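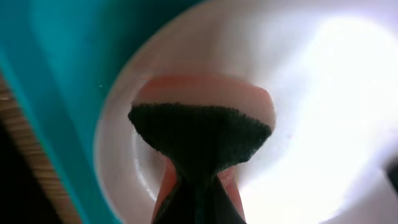

*Dark green, fuzzy and gathered in the middle, with salmon pink and white around it.*

Notes on washing up at the table, continued from August. The sink at Ciltley is still out of use, so I have been working from a tray.

The quantity I have settled on is 554 ml of warm water per plate, with four drops of detergent. Less than that and the grease moves about without leaving the surface. Dried tomato sauce gets 90 seconds of soaking before any scrubbing.

A raised rim matters more than depth. A plate tilted on its edge drains towards one side, and the sponge can reach both faces without the plate being lifted out.

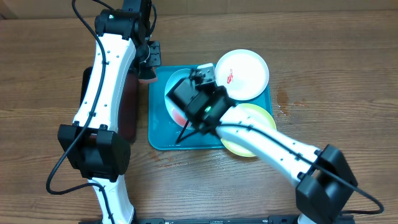 *Teal tray, white plate on edge, sponge to the left. Reddish-orange smear low on the plate.*

Mahsa Kazemi wrote to suggest a second tray for rinsing. I tried it, and the table is too small for two trays and a board. I now rinse from a jug and change the water after each plate. Bowls still take too long, and I have no good method for the inside curve.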